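Lentil Soup with Lemon and Cumin

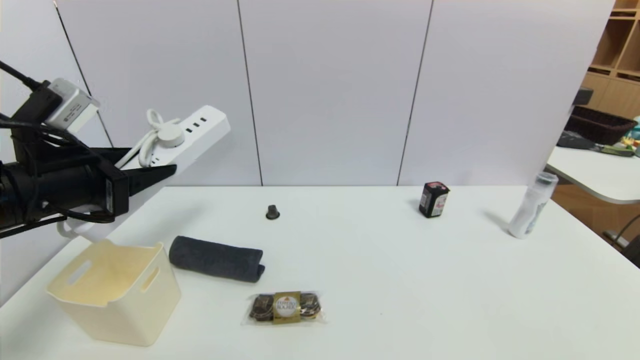 No. 20

I make this soup most weeks once September comes. It uses one pot and keeps well in the fridge. The recipe started with Leonardo Sala, who cooked it when we shared an apartment in Veltstead. He used more garlic than I do.

You need a cup and a half of red lentils, one onion, two carrots, three cloves of garlic, two teaspoons of cumin, a spoonful of tomato paste, 7 cups of water and one lemon.

Rinse the lentils and set them aside. Chop the onion and carrots small and cook them in olive oil over medium heat until the onion is soft. Add the garlic, cumin and tomato paste and stir for a minute. Put in the lentils, water and a teaspoon of salt. Bring it to a boil, turn it down and simmer for around 20 minutes. Stir the bottom now and then.

I blend half of it and leave the rest as it is. Squeeze in the lemon at the end and taste for salt.

It gets thick overnight, so add a splash of water when you reheat it. The bread I eat with it comes from the bakery on Ridgeway. Next time I'll post the flatbread I make when they're closed.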